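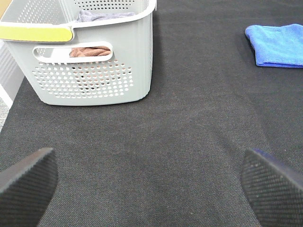

I've wanted to see the inside of the Elisden paper mill since I moved here, and in February they finally let people in for an open morning. I got there at 9:30, already late, and joined the back of a group of 20 or so shuffling into the pulp hall. Paper starts out looking like oatmeal, if you didn't know! Before it can be a sheet, the water has to drain away through a screen, and our guide kept reaching for household comparisons. I thought of a gray plastic laundry basket with rows of little round holes all down the front, only with holes far too small to see, and that got me through most of the talk.

The big machine is called Tida (after somebody's aunt, I think, it was loud in there). It runs 354 days a year and the whole floor hums. Igor Czerwiński, who led our group, has worked on it so long that he tilts his head at the sound and tells you which roller it is. I asked him about the smell - sort of wet cardboard and cabbage - and he said, "What smell?"

My favorite part was the finishing room. They had stacks of the heavy cream stock they make for Villanueva, the stationery people, and we got to tear a strip each way to feel the grain. One way goes straight, the other way wanders all over the place. I did it maybe too many times.

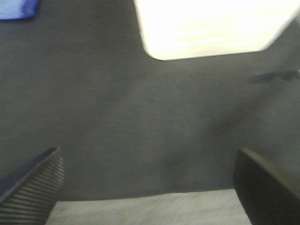
**Plillamard Paper & Print Club - Visits Page**

Practical stuff for anyone going next time. Parking is across the river and the footbridge is slippery, so wear proper shoes. Earplugs are handed out at the gate. The shop sells offcuts by the bag, and I came home with one holding 175 sheets in colors I'd never have picked. The cafe closes at noon and the soup goes first.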